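Datenkarte und Betriebshinweise: Greifzelle Rana

Stand: 29. Nov. 2021
Verantwortlich für Zelle und Datenbestand: Benedek Nyitrai, Standort Lerkum

Gegenstand

Die Zelle Rana dient der Aufzeichnung von Greifvorgängen an verpackten Kleinwaren. Der Datenbestand umfasst 2,409 Episoden, davon 661 mit Waren im Stufenregal. Dieses Dokument regelt Einrichtung und Pflege der Zelle. Das Dateiformat ist in der Beschreibung zum Paket Savudetti festgelegt.

Aufbau

Die Zelle besteht aus einem Tischarm mit Zweifingergreifer, einer Kamera am Handgelenk und einem Arbeitstisch mit matter Beleuchtung. Der Steuerrechner steht außerhalb des Schwenkbereichs. Änderungen an der Kamerahalterung sind vor der nächsten Aufzeichnung im Zellenbuch einzutragen, auch wenn die Halterung nur nachgezogen wurde.

Bestückung

Für die Aufzeichnungen mit Regal wird das transparente Stufenregal schräg auf dem Tisch ausgerichtet. Die Ablageschale bleibt zu Beginn leer und muss frei zugänglich sein. Riegel werden in die Kanäle eingelegt, Dosen und Schachteln dürfen auch gekippt liegen.
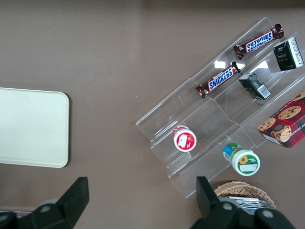
Abb. 1: Blick der Handgelenkkamera auf Regal und Ablageschale, Greiferfinger am unteren Bildrand

Reflexe auf dem Acryl sind zulässig, solange die Ware erkennbar bleibt. Sie werden nicht nachträglich retuschiert. Die Orientierung der Aufdrucke ist nicht vorgegeben – Beschriftungen dürfen auf dem Kopf stehen.

Kalibrierung

Die Hand-Auge-Kalibrierung erfolgt nach jedem Wechsel der Finger oder der Kamera, spätestens jedoch nach bis zu 1,000 Greifzyklen. Bei einer Abweichung von mehr als 2 mm am Prüfkörper ist die Aufzeichnung zu unterbrechen und die Kalibrierung zu wiederholen. Der Prüfkörper wird in der Schublade unter dem Steuerrechner verwahrt.

Pflege

Vor Schichtbeginn sind die Greifflächen trocken abzuwischen und die Schrauben der Fingergehäuse auf festen Sitz zu prüfen. Acrylteile dürfen nur mit einem weichen Tuch und ohne Lösungsmittel gereinigt werden. Beschädigte Verpackungen sind auszutauschen und im Zellenbuch zu vermerken.

Störungen und Ersatzteile

Nach einem Not-Halt ist der Arm von Hand freizufahren und die Nullstellung des Greifers neu anzulernen. Ersatzfinger werden am Standort Varnumitz bevorratet.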